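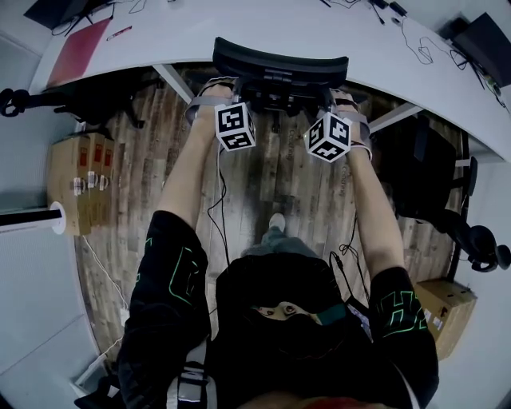
Gitau Mrema asked last week whether the chairs get pushed in at night or left out, and can we please just pick one. Pushed in. Back of the chair right up to the desk edge, every evening.

Livulbridge > Shared offices > Small room FAQ
Last updated: February

Where do the chairs go if there's a meeting?
Along the wall. Lift them, don't drag. The planks mark easily and we only just got the last scratches out.

Can I raise the blinds?
Yes, but put them down again before you leave. Slowly! Cord on the end one sticks. If it jams, leave it and tell Awuor Urio.

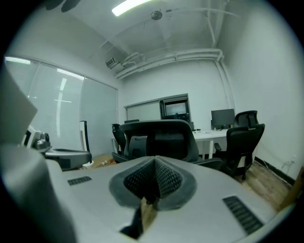
Small room, window side, blinds down.

What about the bucket?
Stays in the room. It's for mop water, not coffee cups, not teabags. Empty it after use, kitchen sink is fine.

Who does the floor?
Whoever had the room last. Sweep first, then a damp cloth. Damp, not wet. Dry sweep is enough if you were in under an hour. Broom is in the hall closet, second door.

Found small bits on the floor, keep or toss?
Screws and clips go in the jar at the front desk. Rest is trash. If unsure ask Elibariki Rweyemamu, he's in until 5 most days.

Air conditioning or fan?
Fan first please. AC only when it's really hot, door shut, and off when you go. Someone left it on all of Thursday night.

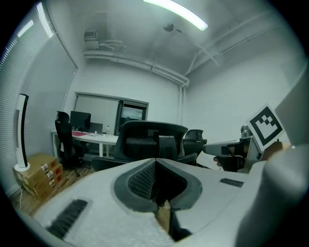 Tower fan by the blinds.

Can I move the fan?
Within the room, sure. Not down the hall. Pick it up by the body and keep the base flat on the floor, it tips on rugs. Wipe it down once a month, more if its dusty.

Can I put stuff on top of the cabinet?
A little. Nothing heavy and no drinks. Leave teh doors clear so people can get in.

How long do I have to tidy up?
15 minutes after your slot ends. Next group is allowed to knock. Need longer, tell Mwanahawa Barasa before you start.

Max booking?
18 hours a month per member. Doesn't roll over.

Lost the key?
Tell the desk the same day. Spare is signed out in the book.

5 comments | 15 shares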